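FOR RELEASE IN SEPTEMBER
Sullirden Toy Library Opens a Second Room in Grullbridge

GRULLBRIDGE. I've been writing these releases for Sullirden since we were lending puzzles out of the back of my station wagon, and I have never been so happy to type one. On the first Thursday in September, at 10 a.m., we're opening our second lending room, right on Cao Street, in the old shoe store with the curved window. Come by! Bring the kids, bring your neighbor's kids (ask first), and bring a bag, because you'll be going home with something.

If you're new to us, a toy library works just like the regular kind. You join, you pick things off the shelf, you take them home for three weeks, and then you bring them back and swap. My own two went through a marble run phase that lasted exactly one loan period, and I was very glad to wave that thing goodbye at the counter.

Our first room, over in Hisberg, now has 1,574 toys, games and dress-up sets on the books, and 155 families borrowed from it last month. That's a lot of people squeezing past each other in a room that used to be a dentist's waiting area. We've had strollers parked down the hall and one memorable morning when the whole line had to back out onto the sidewalk so a dollhouse could leave. So yes, we needed the space.

The Grullbridge room is starting out with 197 sets, and most of them are pretend play. Kitchens, shops, doctor bags, a post office with a real working stamp (the ink is washable, I checked twice). We picked pretend play because those are the things that go out the door fastest in Hisberg, and the waiting list for anything with food in it has been a little silly. One family waited all spring for the bakery set.

Jianhua Xie is running the new room, and I could not be more pleased. Jianhua taught preschool for years before joining us and has strong feelings about shelf height.

"Everything a three-year-old might want is where a three-year-old can reach it," Jianhua told me while we were putting the shelves together. "The games with small pieces are up top, next to the grown-ups. I'd like kids to choose for themselves and take their time over it. Some of them will spend half an hour picking and then go home with a spoon, and I'm fine with that."

Membership is $20 a year for a household, same as in Hisberg, and one card works in both rooms. You can borrow up to four items at a time. If you're a home daycare or a grandparent who only has the kids in summer, talk to Jianhua at the desk and we'll sort something out for you. We don't charge late fees. We do send texts, and they get gradually less charming.

A few practical things. The door on Cao Street is flat to the sidewalk, so wheelchairs and double strollers roll right in. There's a bathroom with a changing table. Parking is free behind the building, but the entrance to the lot is around the corner by the laundromat and the sign is tiny, so go slow. Regular hours will be Tuesday through Saturday, 10 a.m. to 4 p.m. Hisberg hours aren't changing.

We're also taking donations of clean toys in good shape, with all their parts if you can manage it. Please, no stuffed animals, and nothing that needs an app. Board games are very welcome, and we're especially short on ones for ages eight and up. Drop them at either desk during open hours and not on the step overnight, where they get rained on.

Reporters and photographers are welcome on opening morning. Jianhua and I will both be there until we close up, and we're happy to talk in between checking people out. Just ask for either of us at the desk.

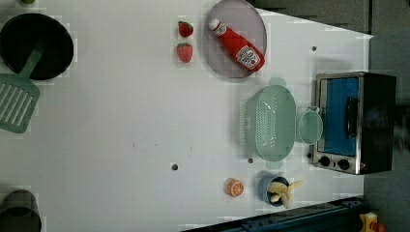

What happens if we lose a piece of something we borrowed?

Tell us when you bring the set back, and we'll make a note of it on the card. We keep a drawer of spares and can usually find a match, and there's no charge for a missing piece or two. If a whole set goes missing, we ask you to help us replace it, and a secondhand one is fine.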